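How to Track Wedding Spending When Your Income Is Irregular

Last updated January 7, 2025

This page covers a method for paying for a wedding out of self-employed income that changes from month to month. It assumes you run a small business, keep business and personal money in separate accounts, and have set a date. You will need a spreadsheet program and your last 12 months of bank statements.

Step 1. Find your base month

List what you paid yourself in each of the last 12 months. Include the months when you paid yourself nothing. Sort the list from lowest to highest and take the average of the lowest four. The result is your base month. Subtract rent, food, utilities, insurance and loan payments. Whatever remains is the amount you can commit to the wedding every month.

If the result is zero or less, do not sign any vendor contract with fixed installments. Skip to Step 4.

Step 2. Open a separate account

Use a savings account with no minimum balance and no debit card. Name it so that it cannot be confused with your tax account. Set one automatic transfer for the base amount, dated two days after your largest regular client usually pays.

Step 3. Build the sheet

Create one row per vendor, with these columns:

Vendor
Total quoted
Deposit paid
Balance
Balance due date
Refundable until

Worked example, from the sheet kept by Wubit Lencho, who runs an alterations business in Trodarcombe:

Lo Presti (catering), deposit 480, balance due in November
Plarnon (chair and table rental), deposit 200, balance due on delivery
Flultum (invitations and place cards), 182, paid in full

Enter the full quote, including delivery, service charge and sales tax. Quotes for rentals often leave out the pickup fee. Ask for it in writing and add it to the same row.
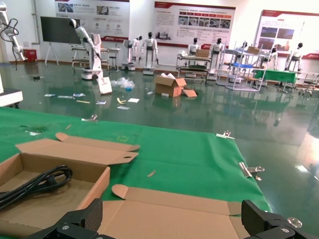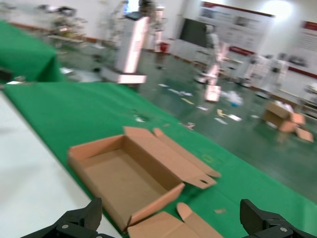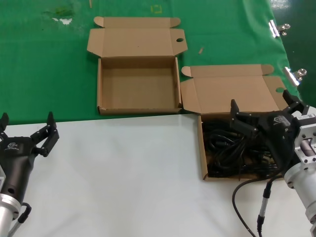 Sort the sheet by balance due date, earliest first. Add a running total column to the right of the due date. Each cell in that column should equal the cell above it plus the current balance.

Next, add a column for the expected account balance on each due date, counting base transfers only. Any row where the running total is larger than the expected balance is a shortfall. In the example sheet, the catering row came up short by 353. The options at that point are to move the due date, cut the order, or cover the gap from a good month under Step 4.

Step 4. Handle the good months

When you pay yourself more than the base amount, divide the extra in this order:

1. Income tax set-aside, at the rate you used last year.
2. Any shortfall row, earliest due date first.
3. One month of household bills, if you do not already hold it.
4. Anything left over, split as the two of you agree.

Do not raise the automatic transfer after a single good month. Raise it after three in a row, and recalculate the base month at the same time.

Step 5. Record gifts only when received

Money promised by relatives goes in a separate tab, with the name and the amount. Move it to the main sheet on the day it clears. A promised sum must not be used to close a shortfall row.

Step 6. Review

Review the sheet once a month with your partner. Check each "refundable until" date that falls before the next review. If a vendor is still in doubt, decide at that review and send any cancellation by email, so that you have a dated copy.

Keep the sheet for at least one year after the wedding. Damage deposits on rentals may be returned weeks later and need to be matched to the original row.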